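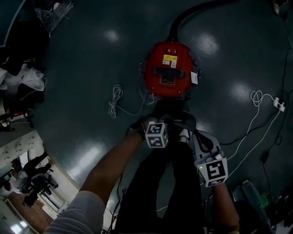

Vacuum loan FAQ – Fetbridge Tool Library

Fetbridge lends vacuum cleaners to members for home cleaning, moving out and small renovation jobs. These are the questions we get most at the Herkau Street desk. Several of them come up before the machine has even been switched on, so it helps to know the basics: on the red vacuum, the power switch is the small rocker on top marked O and I, next to the yellow warning label. I is on and O is off. The black slotted grille across the middle of the top is a vent and has to stay uncovered whenever the motor is running.

Who can borrow a vacuum?
Any member with a current card and no overdue items. You can join at the desk the same day.

How long can I keep it?
Four days. You can extend once, online or by phone, if the machine has not been reserved by another member.

Is there a deposit?
Yes, $50 per machine. We hold it on your card and release it after the machine has been checked in. Hose attachments are covered by the same deposit.

Can I pick up wet spills with it?
Only if the tag or the booking page says the machine is set up for wet use. Most loans go out set up for dry pickup. If you need wet pickup, choose that option when you book and we will fit the right filter.

What about plaster dust?
Tell us when you book. Fine dust goes through a standard filter and gets into the motor. We stock fine dust bags from Lundgren and sell them at cost. Please don't use the machine on ash from a stove or fireplace, even if it has been sitting overnight.

Can I use an extension cord?
Plug into a wall outlet if you can reach one. If not, use a single heavy-duty extension cord, fully unwound. Don't run the vacuum from a power strip that is already feeding other equipment.

How should I handle the cord?
Uncoil all of it before you start. Lay it behind you as you work – most of the damaged cords we see were run over or pulled around a corner. When you finish, switch off, unplug at the outlet holding the plug, and coil the cord in loose loops. Do not wrap it tightly around the housing.

The suction is weak. What should I check?
Switch off and unplug first. Check that the hose is pushed all the way in, then look for a blockage by holding the hose up to a light. After that, check the bag. A bag that is two-thirds full is ready to be changed. If none of this helps, call us and we will swap the machine.

It stopped in the middle of a job.
Set the switch to O, unplug it and leave it for half an hour. It may have overheated. If it will not start again, bring it back. Please don't open the motor housing.

Is it safe on polished floors?
Yes, with the brush head. Wipe the wheels before you start, as grit on them can leave scratches. Lift the machine over thresholds.

Do I have to clean it before I return it?
Empty it or remove the bag, wipe the outside with a damp cloth and clear any hair from the brush. There is a $10 cleaning fee if we have to do this.

Can I remove the labels or tags?
No. We use them at check-in, and the warning label has to stay readable.

How do I reserve one?
Use the Ekuvine booking page and search for item group 344, or call the desk at extension 759. Reservations are held until 6 p.m. on the pickup day.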